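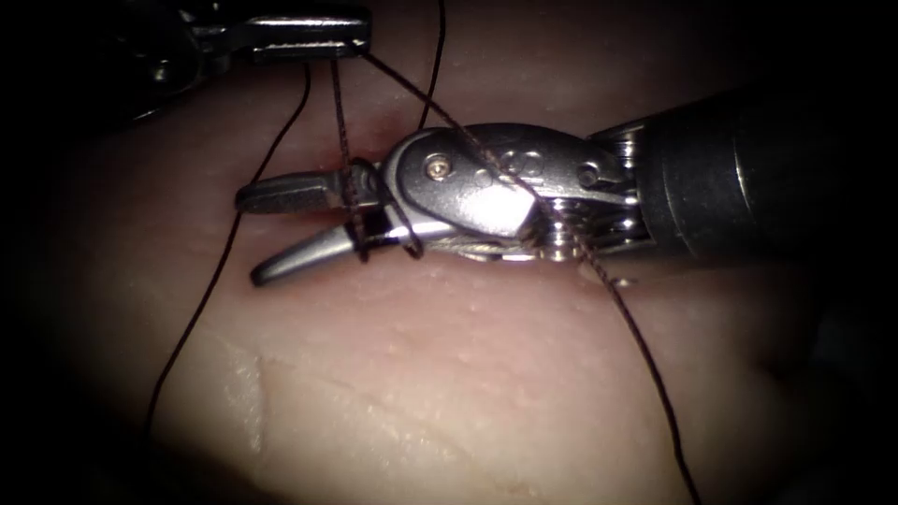 Manikandan Varghese does not like the word "teach." He has spent most of his working life around surgical robots, the last stretch of it trying to get them to tie knots from recordings of people tying knots, and he would rather we called it something duller.

"Copying," he offers. "Or fitting. You sit at the console, you move the handles, the arms follow, and every movement goes into a file. Then you fit a model to the files. If I taught my daughter to tie her shoes that way she would only be able to tie them in our hallway."

We are in the upstairs office at Grimshaw, where Varghese runs the demonstration work on a project known in the building as Flodent. I came with a list of questions about how soon a robot will be closing wounds without a surgeon's hands on the controls. He answered the first and then steered me off the rest, politely, for most of an afternoon.

The arrangement is simple enough to describe. A person sits at a console with a stereo view and a pair of hand controls. Two slim instruments do at the far end whatever the hands do at the near one, scaled down. The task is a suture: pass the needle, wind the thread around one instrument's jaws, take the loose end, pull the loop off and down. Repeat. When enough of these have been recorded, the software is asked to produce the movements by itself from the camera picture and the positions of the joints.

How many is enough? Varghese laughs at that one. The current set has 743 demonstrations in it. It used to be larger.

"We threw out 269," he says. "Some of those were bad knots, fine, nobody argues about a bad knot. But a lot of them were good knots done in a way we couldn't use. Somebody stops with the thread half wound and looks at it for a while. A surgeon is allowed to stop and look. The model sees a person holding still and learns that holding still is part of the job."

I asked whether throwing those out wasn't a kind of cheating. If you keep only the tidy examples, the machine never sees anyone get into trouble and get out of it again.

"Yes," he said, and waited for the next question.

I pushed. He got up, found a marker and drew a long wobbly line on the whiteboard with a second line drifting away from it. The first was what the person did. The second was the robot, a hair off at the start, a little more off a moment later, and before long in a place where no demonstration had ever been. "It has no idea what to do out here," he said, tapping the gap. "A resident would just let go and start over. So now we record people starting over, on purpose. We ask them to get it wrong and recover. And they are terrible at it! You ask a good surgeon to make a bad loop and it comes out looking like theater."

Four people supplied almost all of the recordings. Varghese regards this as the weakest thing about the project and brought it up before I did. One of them is left-handed and winds the thread the other way. For a while the model had plainly picked up both habits, and at the moment of choosing it would split the difference, which for a winding motion means going nowhere. They now sort the files by operator before training.

The most prolific of the four is Eirini Dimitriou, who joined us with her coat still on and stayed longer than she'd meant to. She trained as a surgeon and now works on the console full time. I had expected her to be the believer in the room.

"People see the video and they say, oh, it ties a knot," she said. "On what? On a flat piece of something that isn't breathing, under a light that never moves, with the needle already handed to it. I could do that one half asleep."

What she misses at the console is feel. The handles on their setup give her nothing back, so she judges the pull on a thread by looking at it: how straight it runs, how the loop sits against the metal, whether the surface lifts where the stitch goes in. She has become good at this. She doubts the camera has.

"When the thread is dark and the shaft is dark and one crosses over the other, I know it's still there because I put it there," she said. "I remember. The version we had in December did not remember anything. It looked at each picture fresh. The thread went into the shadow and for the robot there was no thread."

The newer version gets a short history along with the current picture. Varghese says this helped. Dimitriou says it helped with that.

I wanted to know why they don't skip the console and simply take hold of the arms. Plenty of factory robots are shown their work like that, with a person dragging the wrist from place to place while it records. Varghese had worked that way himself, years back, at a firm called Trakesitz that made small assembly arms, and he is fond of the method. For putting a peg in a hole, he said, it beats anything. You feel the contact in your own fingers and so your recording is better. The trouble for him is that your hands and forearms end up in every camera picture, and they won't be there later when the robot works alone. With two instruments it is worse again.

"I have two hands," he said. "I need both of them to hold one arm properly. So who holds the second arm? We tried it with me and Flynn, one each, like carrying a couch down the stairs."

Flynn Rewi, who looks after the hardware, confirmed the couch. He has his own complaint, and of everything I heard that day it has stayed with me the longest. The instruments are driven by cables that run down the shaft and around small pulleys at the wrist. Cables stretch. The joint angle in the file is worked out up at the motor end, and the jaws may be sitting somewhere slightly different. A person at the console never notices, because the person is watching the jaws and correcting all the time without thinking about it.

"So what did you record?" Rewi said. "You recorded the correction. For that cable, on that morning. Then I fit a new instrument and the model goes on correcting for the old one."

The fix they have settled on is to work with movements relative to where the jaws already are, and to leave absolute positions out of it. Rewi thinks this is a decent patch. He would not go further than decent.

All of which made me wonder who exactly is promising the rest of us an operating room that runs itself. Varghese had one brochure to hand, from a company I'll leave alone, with the word "autonomous" on it in large type. He had circled it in pen. His own funding application, he admitted when I asked, contains the same word. "It's in the title," he said. "I'm not proud of the title."

He does think some of it will be useful. A robot that winds the thread while the surgeon decides where the stitch goes and how tight it should be - that he can picture, with the surgeon's foot on a pedal and the option to stop it mid-loop. Dimitriou can picture it too, though she would want to know what the arms do at the instant you take your foot off. Let go? Freeze, with the thread under tension? They have been arguing about this for over 4 months. Rewi is for freezing. Dimitriou wants the tension eased first, and has told them she won't sit down to a version that simply stops.

I asked Varghese, finally, for the success rate. He gave me a look and asked what I would count as a success. A knot that is there at the end? One that holds? One that holds and hasn't marked the tissue? He has a figure for the first and wouldn't give it to me, on the grounds that I would print it. For the second they are still building the rig that does the pulling. For the third he pointed at Dimitriou.

"I look at it," she said.

She had a recording session booked and went off to it, taking her coat off on the way down the stairs. Varghese wiped the two lines off the whiteboard. They were planning on another round of deliberate bad loops, he told me, this time with a rule that whoever is at the console isn't warned when the loop is going to slip. Rewi would be the one making it slip. He hadn't worked out how yet.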